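Has anyone bought the Rebane teardown kit from Nalbridge? Worth 2696 for a small refurb shop?

Martti Kemppainen
I do PC refurb in Stosden, mostly ex-office Dell towers that come in by the pallet. I've been looking at the Rebane kit, the one with the molded parts fixture, the job templates and a year of support. It's 2696 without the arm or the gripper, and I already have both (Robotiq two-finger, so that side should be okay). What I want to know is whether the fixture is any good for small stuff. Memory and CPUs are where the money is for me and I really don't want bent pins. Also, does the tower have to lie flat? My bench is kind of crowded.

Dalibor Rusnák
We've had ours since February, so I can answer some of this. Yes, the tower goes on its side with the panel off, and you'll want a slatted bench so you can bolt the fixture down. Ours slid around for two days until I did that, my own fault for skipping the page about it.

The fixture is the best part of the whole kit! Every component gets its own place, so the arm always knows where to go. Hard drives stand up in their caddies, cards go on edge, memory sits in slotted holders and the processor gets a little raised seat.

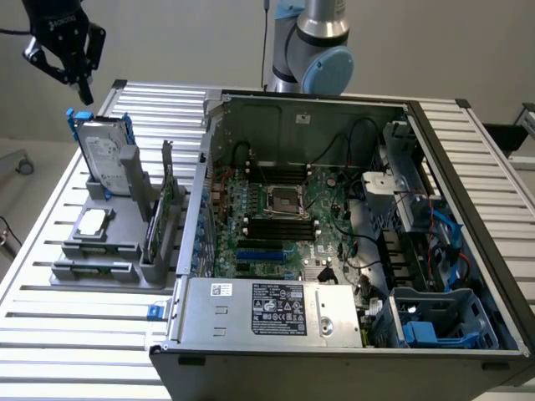 Dell tower open on our bench, with the drive, card, processor and memory in the gray fixture.

Now for the CPU. The template for taking it out is fine, but putting one back in is a different story, and I still do the retaining levers by hand. Support told me to slow the approach way down, which helped some. I would not trust it with a socket full of pins on day one. Run it on a dead board first, and do a lot of runs. I did 74 before I put a good processor in the seat.

Cables are the other thing. The kit does nothing about them. If you've got wires looping over the memory slots you have to tuck them out of the way yourself before you hit start. For me that's 3 minutes a tower, more if someone's been in there before.

Would I buy it again? Yeah, but I'd ask them for a second set of memory holders up front, you only get two and I keep running out.

pukarstead_pete
too expensive imo. 3d print your own fixture and spend the money on a better bench. never tried the rebane one though so maybe its great

Martti Kemppainen
Thanks Dalibor, the levers were exactly what I was worried about. I've got a box of dead boards, so I'll ask Nalbridge if they do a trial and start with those.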